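About Havemell

June
By Pascual Leiva

Havemell is a bakery and flour shop on Herrera Street. We bake bread, rolls and a small range of pastries, and we sell flour by the kilo to people who would sooner bake at home. The shop has been open for 33 years, the first 3 of them in a rented unit behind the bus station.

Domingo Insaurralde started the business with one deck oven bought second-hand from a hotel in Brestivov. He still works the early shift and sets the dough for the rye. I joined as his apprentice and took over the day-to-day running when the shop moved.

Most of our wheat is milled at Desard. We take it in small lots and test each one before it goes on sale, so the white loaf can change a little from month to month. On a normal Saturday we bake almost 500 loaves. The rye needs two days and has to be ordered ahead.

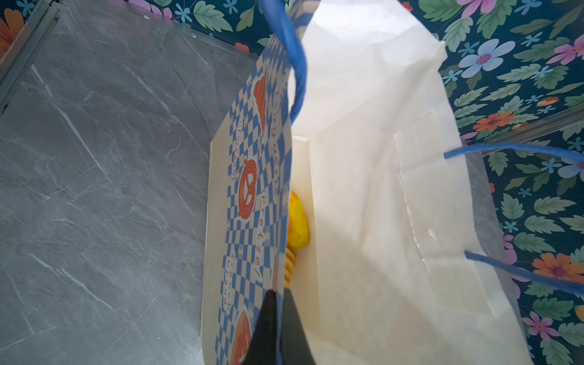 Paper carrier with a checkerboard side and a croissant in orange.

We supply 54 cafés, schools and care homes, all within a short drive. Trade orders close at 2 pm for the next morning. New trade customers should ring first – we only take on as many as the van can reach before opening time.

Unsold bread is sliced and frozen for the lunch club at the church hall. We do not make gluten-free products, as there is flour in the air in every part of the building.

Recent
Summer opening hours
Ordering rye for the weekend
Flour price list
Apprentice place at Herrera Street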